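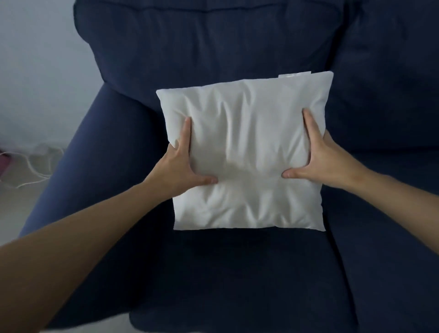

Sewing Room Safety Checklist, with Comments
Allerden Quilters, shared workroom, June inspection

Inspected by: Elżbieta Wysocka
Accompanied by: Sławomir Kwiatkowski
Covers: rotary cutting area, machine tables, pressing stations, longarm, storage
Ratings: OK / Fix / Out of use

1. Rotary cutting area

1.1 Blade guards close fully on all shared cutters — Fix
The Coltex cutter with the gray handle closes only if pushed with the thumb. Spring is weak. Tagged and moved to the repair drawer.

1.2 Used blades go in the lidded metal tin — OK
Tin is two-thirds full. Tape the lid and replace before the July workshop.

1.3 Rulers free of chips along the cutting edge — Fix
The long ruler has a chip near the 14-inch line. A cutter can jump at that point. Discard it. Do not sand and return it to the rack.

1.4 Mats flat and fully supported by the table — OK
Mat at the window end was warped last time. It has been replaced.

1.5 Table height suitable for standing cuts — OK
Bed risers seated correctly under all legs. Checked by hand.

2. Machine tables

2.1 Power cords routed behind tables, no crossing of walkways — Fix
Foot pedal cord on table 4 runs across the gap to the next chair. Reroute through the table slot.

2.2 Cords and plugs free of cuts, scorching or exposed wire — OK

2.3 Power strips not chained together — Fix
One strip plugged into another under the back row. Removed during the inspection. The back row needs its own wall outlet, and until it has one only the front row is to be used in the evening.

2.4 Needle plates screwed down, no burrs — OK
Light burr on one plate polished out by Sławomir. Sews clean on scrap.

2.5 Magnetic pin dishes at each station — OK
Loose pins found on the floor under two chairs. Sweep with the magnet bar at close, including under the pedals.
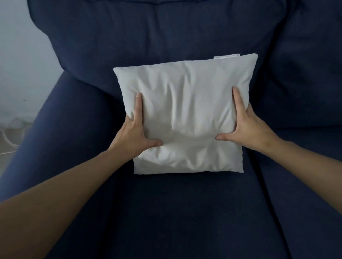 Can members bring their own machine without having it inspected?
Any personal machine needs a visual check of the cord, plug and pedal the first time it is used in the workroom. The check takes a few minutes and is noted on the sheet by the door. It does not have to be repeated unless the cord or pedal is changed.

3. Pressing stations

3.1 Irons rest stable on the heel plate — OK

3.2 Auto shutoff works — Fix
Tested by leaving each iron flat and untouched on a scrap of wool felt, with a person standing by. The Michalski iron at the left station did not shut off within the time given in its booklet. Out of use until replaced.

3.3 Pressing surface free of scorch holes — OK
Cover on the large board is brown but intact. Batting underneath is sound.

3.4 Each station on its own circuit — OK
Confirmed at the panel. Both irons ran together without a trip. Do not plug a steamer into either outlet.

3.5 Spray starch and basting spray stored away from heat — Fix
Three cans of basting spray were on the shelf directly above the right station. Moved to the metal cabinet. Basting is to be done only with the window open, and the irons unplugged first.

3.6 Extinguisher reachable from both stations — OK
Gauge in the green. Keep 60 inches clear in front of it. A rolling cart was parked there on arrival.

4. Longarm

4.1 Frame level and locked — OK

4.2 Emergency stop works from both sides — OK
Tested from the front and the back handles at low speed.

4.3 Rail end stops in place — Fix
Back rail, right end: rubber stop missing. The carriage can strike the bracket. Jolanta Czarnecka has ordered a replacement from Skemham. Hand-guided work only until it is fitted, no pantographs.

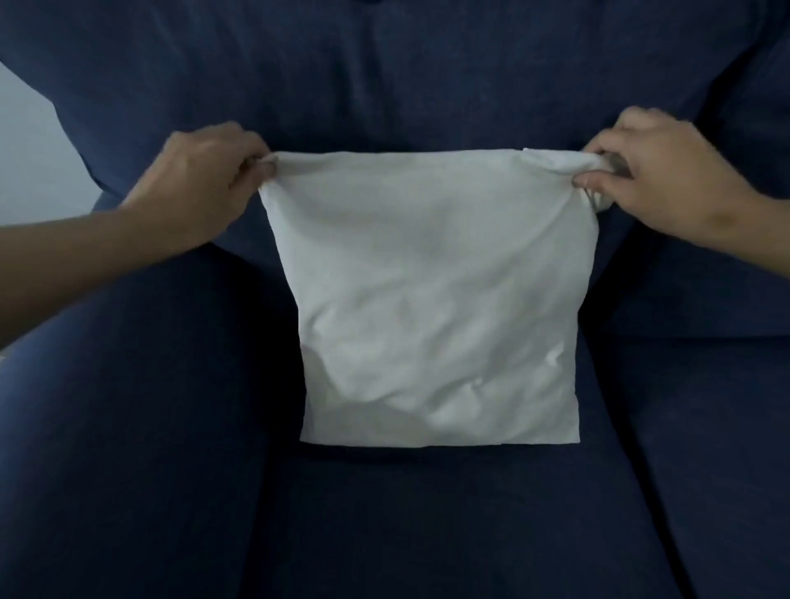 The leader cloths were checked at the same time. Pins on the take-up side were left in with the points facing out, and one had worked through to the front. Use the zippers on that side, or point all pins toward the roller. Hair and lanyards need to be tied back before the motor is switched on. The wall notice for this is faded and should be reprinted in larger type.

5. Storage and exits

5.1 Bolts stored flat or upright with a front rail — OK

5.2 Heavy batting rolls at or below waist height — Fix
Two rolls were on the top shelf. Brought down. Lifting these takes two people.

5.3 Rear door opens freely from inside — OK
Door sticks slightly in damp weather. Plane the lower edge if it gets worse.

Open items go to Graça Macedo. Items 2.3, 3.2 and 4.3 are to be rechecked before the room is used for the July workshop. The remaining fixes can be signed off by any key holder on the sheet by the door.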